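I spent most of this weekend on the planner again (my poor garden!), and I'm happy to say the two arms have finally stopped arguing over who gets to move first. Tratell, our little scheduler, used to replan both arms every time one of them twitched, and I'd sit there watching the log scroll by with my coffee going cold.

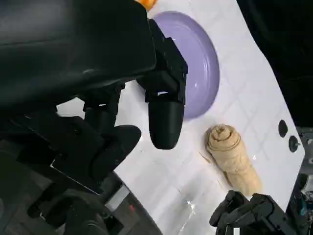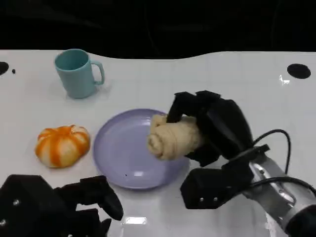 Kastamov Club, Manipulation Software Group

The roll and the lavender plate are my favorite test, mostly for what they do to the grasp code. A spiral has no obvious front, so the pose estimate loved to flip by 90 degrees between one update and the next. Now I keep the last 16 poses and throw out any that disagree with the rest, and oh, the difference in the logs! Next up is the wrist view, which still goes through the old Lindsay filter.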